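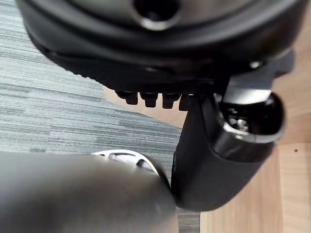
novembro, fim da tarde

Máscara da própria garra no pipeline de profundidade. A câmera do punho vê sempre a carcaça preta e o dedo -- o filtro antigo deixava passar o brilho na junta do dedo e o planner tratava aquilo como obstáculo. Replanejava sem parar.

Refiz a máscara a partir do URDF, com dilatação de uns 80 mm na borda da carcaça. Exagero, cortou metade do chão útil. Voltei para a máscara por pixel, gerada offline. Melhor.

Pendente: segmentação do piso. Na divisa carpete cinza / madeira clara o plano estimado quebra em dois e o custo salta. Katia acha que é o RANSAC com poucas iterações (60), eu acho que é a textura listrada do carpete. Testar com 283 antes de discutir mais.

Coisa muito perto da lente (perna, p.ex.) sai borrada e vira profundidade inválida. Hoje inválido = livre. ERRADO, mudar para desconhecido. Vesna já tinha avisado na revisao do branch Biruritz.

Log 113 guardado p/ comparar. Jouko: não apaga o cache, preciso dele amanha cedo.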